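Looking after Jara, with Barbara Malinowski

I caught Barbara Malinowski at the Iltonside workshop with her sleeves already rolled up.
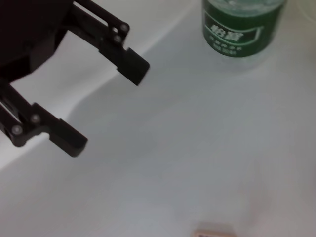

"Fingers first, always," she told me, before I'd even found a chair. Jara is the arm she keeps running for Broten, and she starts every morning by opening and closing the gripper with nothing in it (20 times!) and listening for clicks at the joints.

So what does she hear? "Mostly a bolt working itself slack. I nip it up, but gently, or the linkage goes stiff." The pads get a wipe too, and she swaps them every 1300 picks.

I asked about the worst day. "September. Someone had put the pads on the wrong way round and it took me 5 hours to spot it." She laughed, then went off to find her hex keys.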